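Chapter 4
Object Sets and Workspace Rules for Pick-and-Place Trials

4.1 Why the workspace is written down

A pick-and-place result means little unless another group can set up the same table. Two labs may report the same success rate for the same gripper and still have tested different tasks: one with upright boxes on a bare surface, the other with bottles lying on cloth. This chapter covers the setup record, the choice of objects, and the rules for resetting between trials. Force limits and guarding are treated in Chapter 5.

The running case is the Vistham object set, drawn up by Kulap Limsakul and Sanne Coppens. It uses packaged goods from ordinary shops. Each layout is run 40 times, with a full reset every 12 trials. 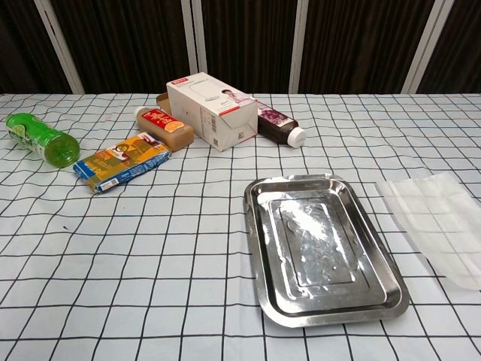
Figure 4.1 Packaged goods and a steel tray on a grid-printed cloth. Four of the five goods are lying down; the white box stands upright.

Bottles on their sides can roll when touched, and their clear bodies are hard for many depth sensors to measure. A flat packet offers little height for a grasp. Polished metal returns bright reflections, so the surface state of a tray must be entered in the record, including any residue. Plastic film near the work area is recorded in the same way, even when it is not a target.

A printed grid helps the operator return objects to their places, but cloth shifts and ripples. It shall not be used as the only position reference. Section 4.3 gives the method for fixed markers.

4.2 Terms

Target: an object the robot is instructed to move.
Bystander: any other object within reach of the arm.
Reset: the return of all targets and bystanders to their recorded poses.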